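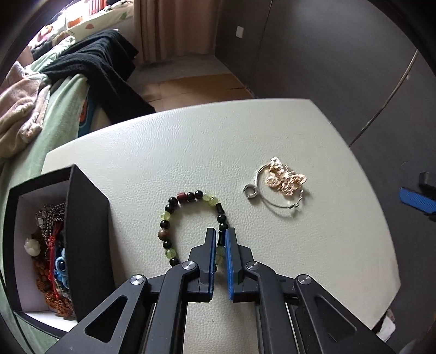
Restringing a Beaded Bracelet

Mardale Craft Center – Jewelry Care Guides
Revised December 2024

This guide covers the restringing of a bracelet made from mixed beads, in which round, tube-shaped and carved pieces follow one another in an irregular order. Bracelets of this type are frequently brought to the center's repair table, and most can be restored at home with a small number of supplies. It does not apply to knotted pearls or to strands with a soldered clasp.

What you will need

A length of elastic cord, 22 inches, in a thickness that passes through the smallest bead
A bead board or a folded towel
A flexible beading needle
Two pieces of masking tape
Small, sharp scissors
Jeweler's glue with a fine tip
A soft, dry cloth

Step 1. Record the order

Lay the bracelet on a pale, plain surface and open it into an arch so that the beads do not overlap. Dark beads are difficult to tell apart on a dark table. Choose one bead that differs from all the others as the starting point. In the bracelet shown, the dark red cylinder serves well: two glossy black round beads and then two translucent yellow-green beads lie to one side of it, and two round black beads and a small carved yellow-green bead lie to the other.

Write the full sequence on paper, beginning with the starting bead and moving in one direction only. Note the shape as well as the color. A pinched black tube and a round black bead are easily exchanged by mistake when the list says only "black."

Step 2. Remove the old cord

Tape the strand on both sides of the knot. Cut the cord between the two pieces of tape, then slide the beads off one at a time and place them on the board in the order of your list. Carved beads with petal-like edges should be lifted with the fingers; tweezers may chip them.

Step 3. Clean and inspect

Wipe each bead with the dry cloth. Do not soak beads whose material is unknown. Hold each one to the light and check the hole for rough edges, which are the usual cause of a broken cord. Set damaged beads aside and mark their place on the list.

Step 4. Prestretch the cord

Hold the new cord at both ends and pull it gently several times. Cord that has not been stretched will loosen after a few days of wear, and gaps will appear between the beads. Tape one end to the table.

Step 5. String the beads

Thread the needle and pick up the beads in order. Compare the strand with the written list after each group of five. Where a round bead meets a pinched tube, confirm that the two sit flush.

Step 6. Tie and finish

Bring the ends together and tie a surgeon's knot, pulling evenly on both sides. Apply one small drop of glue – no more – and leave the bracelet flat for 40 minutes. Trim the ends and draw the knot into the bead with the widest hole.

Storage

Keep the finished bracelet flat in a lined box or cloth pouch. Hanging it from a hook will stretch the cord over time.

Related guides: Replacing a Clasp; Sorting Loose Beads; Caring for Leather Cord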